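Filed under: Ski Trips > Packing & Planning > How-To
Print this page | E-mail to a friend

How to pack for a week on the snow with one checked bag

Quick version, because our shuttle to Trerley goes at 6 a.m. and I still have to find my goggles.

First, weigh the bag empty. Ours eats up 7 pounds before a single sock goes in. Write the number on a bit of tape and stick it inside the lid. Saves doing it again next year.

Boots go in your carry-on. Always. Skis you can rent anywhere, boots that fit you can't. Stuff them with socks, gloves, the charger. Gudrun Gerlach checked hers once and spent two days in rental boots at Clustley – still talks about it.

Then layers. Per person, for six days skiing:

- two base layers, top and bottom
- one mid layer, fleece or a sweater
- shell jacket and pants (wear the jacket on the plane)
- four pairs of ski socks, wash two in the sink midweek
- one warm thing for evenings
- swimsuit if the hotel has a pool, they nearly all do

Folding knits. Lay the sweater flat on the bed, front down, smooth it out to the hem. Sleeves straight across the back, one over the other. Sides in to the middle. Then roll up from the hem, tight but not crazy tight. Knits go at the bottom of the bag, by the wheels, where they pad everything else. 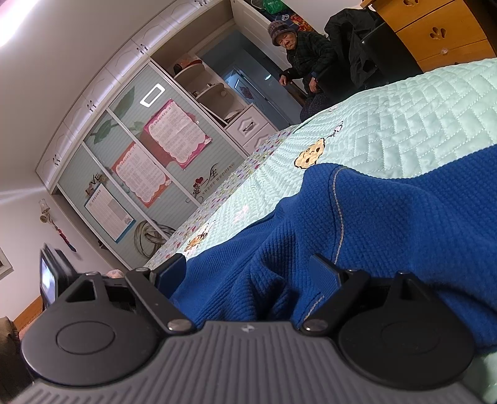
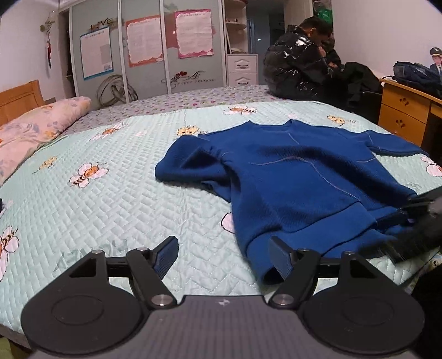 Blue sweater on the bed.

Shell pants don't roll well, too slippery. Fold in thirds and lay them over the top. Helmet goes upside down in the corner, fill it with underwear and the neck warmer. Goggles in thier soft bag, inside the helmet, last.

Liquids. Sunscreen and lip balm in a zip bag in the outside pocket. Buy shampoo there.

Now weigh it again. Stand on the bathroom scale with the bag, then without, subtract. Over the limit? Take out the second pair of jeans. You won't wear it.

Paperwork – booking printout, lift pass voucher, insurance card, all in one envelope in your jacket. Take a photo of each. Our voucher desk in Trerley wanted the paper one and the line was long enough already. Room 434 if anybody from the club is looking for us, Hannelore Lindemann has the spare key.

Leave a little space for the trip home. Damp stuff takes up more room then dry stuff. A trash bag folded flat at the bottom is worth having.

More on rental boots when I'm back.

Print this page | E-mail to a friend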